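Open Day at Ostberg: Your Questions, Answered More or Less Patiently

June 23, 2019
By Bronwyn Ruddock

We had 282 people through the doors, and a good number of them wrote afterward with questions. Several wrote with the same question in different handwriting. I have sorted them out as well as I could.

Do I need to book for the next open day?

Yes. The next one is in December, and the sign-up sheet goes on the front desk in the fall. Walking in and saying you know Luzius will not work. Everybody knows Luzius.

I came to see robots. Why did the tour begin with a person wrapping clothes?

Because the robots are learning to wrap clothes, and a person already knows how. Station one is where the task gets done by hand, over and over, so there is something to learn from. Visitors tend to hurry past it on the way to the arms, and then come back once they have seen the arms try it.

What is the task, exactly?

Fold a garment, close it up with a strip of paper, tape it, move on. You have been on the receiving end of this every time you ordered a shirt.

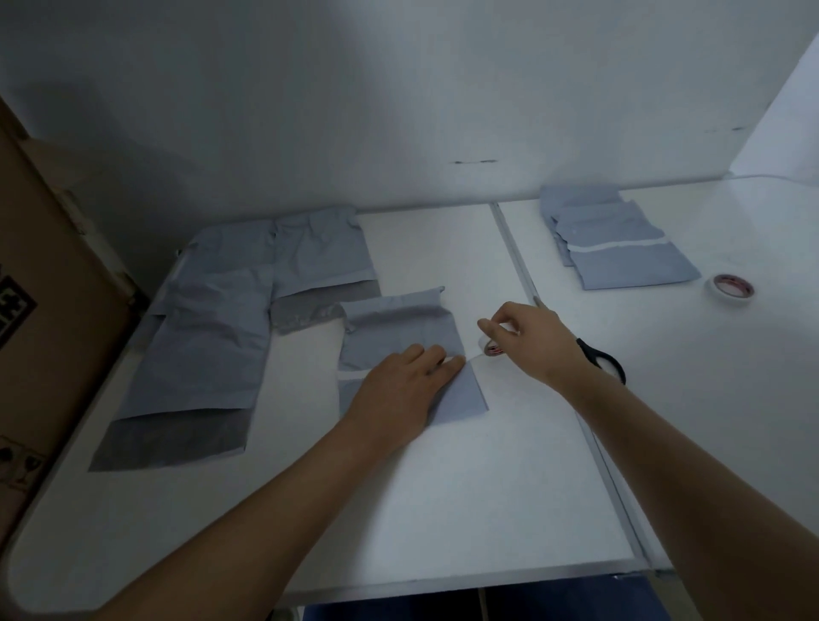
Paper bands are a bigger deal at Ostberg than any of us planned. Gertraud Thaler, who runs the station, has opinions about them that she will share at length if you stand still. What she wants is a stack like the light blue shirts toward the back of the right-hand table, folded neatly with the white band straight across the middle. Trousers are where it gets interesting, with those two long legs to deal with, and a pair laid out flat takes up a lot of table before you have folded anything.

Why tape? Isn't tape the hardest thing you could have picked?

It is close. Tape is clear, thin, sticky on one side, and fond of whatever you didn't want it to touch. Luzius Marti wanted to start with wooden blocks. He was outvoted, and he still brings it up at lunch.

My daughter asked whether the robot gets bored. What do I tell her?

Tell her no, but that Gertraud does. The software team has logged 2481 attempts at the folding step alone, and the arm has not sighed once.

Which robot did we see at station two?

That was Kubiak, the two-armed one. The smaller one by the stairs was Bondier, which mostly picks things up and puts them down again. It got the most applause of the day, possibly because it was nearest the cookies.

Did the robot drop the sweater on purpose?

No. Thank you for asking, though - all nine of you.

Is it just clothes, or do you do the mailing side too?

Both. The bags have their own stretch of the program, and we think they are the harder half. A shirt has seams and a collar to tell you which way is up. A bag offers less help.
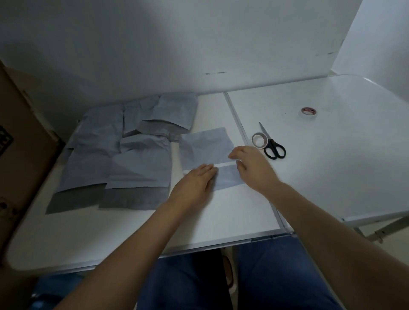
Plastic mailing bags were Annelies Rainer's idea, and she picked them for being annoying. They slide, they crease, and one gray-blue bag on top of another gray-blue bag looks to a computer like a single large gray-blue problem. Try it with the five wrinkled ones on the left half of the table, and say where one stops and the next begins. It took our software 29 tries to find a single edge in a pile like that. People do it without looking up from their phones.

Why is everything so low-tech? I expected a lab.

You got folding tables and scissors from a drawer. A packing room has the same things in it, and a robot that only works in a spotless lab is of limited use to anyone who packs for a living. Also, we spent the money on the arms.

Will this put packers out of work?

Fair question, and it came up on every tour. At the present rate a packer would be on the second coffee before Kubiak finished one pair of trousers. We are working on the boring, repeated parts first, and Viorica Vidmar gives a longer and more serious talk on this at each open day. Please go to it. Last time it was up against the cookies.

Can my class visit?

Yes, up to two classes per open day, ages ten and up. Send the request to Annelies and tell her how many students are coming.

I left an umbrella.

We have four. Describe yours.

Recent items
- Butero gripper workshop: notes and slides
- Viorica Vidmar's talk on packing jobs, full text
- Bondier gets a second arm (maybe)
- Parking at Ostberg: please read before you come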